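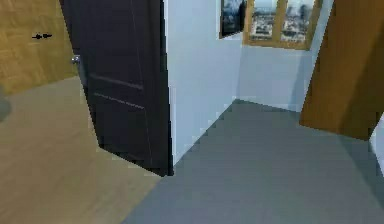
I'd been promising to get over to Drarkdale since the winter, and what finally did it was a message from Mirjam Moser that said, more or less, "the doors work now, come and be rude about them". So I went in February, with a flask, a bag of offcuts she'd asked for and a cold I should probably have kept at home. This has sat in my drafts since then and it's now April 17, 2020, so a visit to anybody's workshop feels like something from another age, but I've still got my notes and I'd like to get them up before I forget what half of them mean.

If you haven't been, the workshop is the long building behind the old dairy. Parking is on the grass and the grass was mostly water. You go in past the wood people, who have the good end with the extractor, then the bikes, then a curtain made of that thick plastic strip you get in cold stores, and behind the curtain is the robot corner. Two benches, a rack of drawers nobody has labelled since the labels fell off, and a heater that you have to ask permission to use because it trips the lathe.

The build is called Vukero. It's a home robot, or it will be: a wheeled base with a mast on top, and the idea is that it trundles round a flat and fetches small things from one room to another. Mirjam started it for her mum, who has a bad hip and a long corridor. Three others have joined in since and they meet one evening a week, plus whenever somebody can't sleep. I asked what it had cost so far and got a pause and then "2,000, if you don't count the first base". I asked about the first base and the subject was changed.

What I hadn't really taken in from her messages is how much of the work is done on a screen. I'd pictured us all on our knees with spanners. We did get to that, but for the first hour and a half I sat on a paint tub next to Mirjam while she drove a pretend Vukero round a pretend flat. The flat is a proper little place, with dark doors and orangey wood ones, a wood-panelled wall, a pale laminate floor that gives way to a plain grey one, and a window with a whole city outside it. I got oddly fond of it. I kept wanting to know who lived there.

It looks a bit rough in places (the buildings out of the window are a smear, and the bottom of one wall goes up in little steps like a staircase for ants) but Mirjam doesn't care about that at all. What she cares about is doors. She has a whole theory of doors. An open door, she says, is a solved problem, and a shut door is an honest one, and everything that goes wrong in a house goes wrong at a door that somebody has left halfway.

I got to have a go. You drive it with an old game controller with a sticky left thumbstick, and your job is to get from the laminate side to the grey side without clipping the edge of the door. Sounds easy! I clipped it. I clipped it again going backwards. The trouble is that a door standing open towards you is very nearly a line when you look at it from one spot and a great big slab from another, and you've got to swing wide round it much earlier than feels natural. In a real house I'd just put my hand out and push. Vukero has no arm yet, so it can't, and the plan for the moment is that it treats every door as furniture that moves when you're not looking.

Mirjam's own run was very smooth and a bit smug.

The way they use it (I'm going to get this slightly wrong and she'll email me) is that they set a starting place and a finishing place, let the software pick its own way, and leave it going overnight on somebody's old gaming machine. They'd done 800 runs in the week before I came. In the morning there's a list of the ones that failed and they go through it over tea and argue about whose fault it was. Most of them that week were the floor. Where the two floors meet, the route finder had got it into its head that there was a drop, and it would creep up to the join and sit there like a cat that's asked to be let out and thought better of it. They fixed that by telling it to trust the depth readings more than the colour. Then it started trying to go under things. So that had to be fixed too, and when I left there was a fresh argument about how high is "under".

Anyway, the real one.

Vukero in the flesh is smaller than I expected and a lot heavier. The base is a round plywood sandwich, two discs with the batteries and the motor board between them, and the motors came off a stairlift that somebody's uncle was scrapping. They're lovely things, quiet as anything, but they want far more current than the first board could give them, and there's a brown mark on the bench you can put your thumb in from when they found that out. The new board is an Urnix one and has a fan on it that makes a noise like a wasp in a jar. You do stop hearing it after a bit. The mast is aluminium tube from a washing line. On top there's the depth camera, in a printed hood to keep the strip lights off it, and halfway up there's a tray with a rubber mat, which is where the cup of tea will go one day.

It weighs too much. They know. Whoever did the sums at the beginning had the batteries down as half what they came to, and now it takes two people to lift it onto the bench and one of them says "mind your back" every single time. There was talk of taking one battery out and having it run for less time, and there was talk of making the discs thinner, and while I was there there was a third idea involving holes. I'm with the holes. I said so and was handed a hole saw.

So I did spend a good part of the afternoon cutting holes in a spare disc, which was very satisfying, and the wood people came through the curtain to tell me I was doing it too fast and would burn the edge. I was and I did. Go slowly, back the saw out often, clamp something scrappy underneath so it doesn't tear when you break through. The second lot came out much cleaner. We weighed the disc before and after on kitchen scales and it had lost 600 grams, which got a small cheer, and then somebody pointed out that this was less than the tea tray.

The bit I'd most come to see was the door test. There's a real doorway at the back, going through to the store, and they've hung a door in it on lift-off hinges so it can be swapped from left to right. Somebody sets it at an angle, everyone stands well away, and off goes Vukero from a cross of tape on the concrete.

First go, it went through beautifully. Wide round the edge of the door, straightened up, through, stopped on the far cross. I clapped. I was told not to clap at first goes.

Second go, door opened a bit less, and it stopped dead in the doorway and turned very slowly on the spot, one way and then the other, as if it had lost its keys. Third go the same. The laptop said it could see a wall where there wasn't one. It took us ages, with a good deal of lying on the floor, to work out that the depth camera was catching its own hood. The printed one had sagged a touch at the front where the heater had been pointing at it, so a sliver of black plastic was hanging into the view, and every so often that got read as something right up close. In the pretend flat there isn't any hood, of course, so this had never come up in all those overnight runs. Mirjam went quiet for a minute and then wrote HOOD on her hand in biro.

We cut a bit off with snips and it was miles better. Seven more goes, five of them clean. One stuck because the door swung shut in the draught, and I don't think anyone can be blamed for that, and one that nobody could explain and which got written down in the book as "sulk".

I'd brought sandwiches but there was soup, so I had both. One of the lads was fitting bumper switches during lunch, little microswitches behind a strip of pipe lagging that runs round the front of the base. They've got Imhof ones now after trying some very cheap ones that stuck down if you so much as breathed on them. He let me kick it, gently, and it stopped and backed off a few inches and beeped, and I apologised to it out loud.

Things I wanted to remember, in no order. Put your connectors where you can reach them with the lid on, they didn't and they regret it daily. Use the same screw everywhere if you can bear to. Hang a spare emergency stop on a long lead so whoever's nearest can grab it, theirs is on three metres of flex and it got used twice while I was there, once by me. Keep a paper book. And if you're doing the pretend-house side of things, put the doors at silly angles early on, don't leave them all wide open until you feel brave, which is apparently what happened here all through the autumn.

The money question came up again at the end, as it does. They think the finished thing would come to 3,000 with an arm on it, and the arm is the part they disagree about. Mirjam wants it. Her mum, who's been consulted, doesn't want it at all and would like a lamp on the top instead. I thought the lamp was a great idea and said I'd got one in the shed that might fit, twelve volts, off a caravan.

I drove home with the heater on full and plywood dust in my ears. The lamp is still in the shed. I'd meant to take it over in the spring, and it'll go in the post if I can find a box that's long enough. Mirjam has the base in her kitchen at the moment and the pretend flat on her laptop, and she tells me the sulk has happened again, on lino this time, with no door anywhere near it. If anybody has had a depth camera do that on a shiny floor, do write and I'll pass it on.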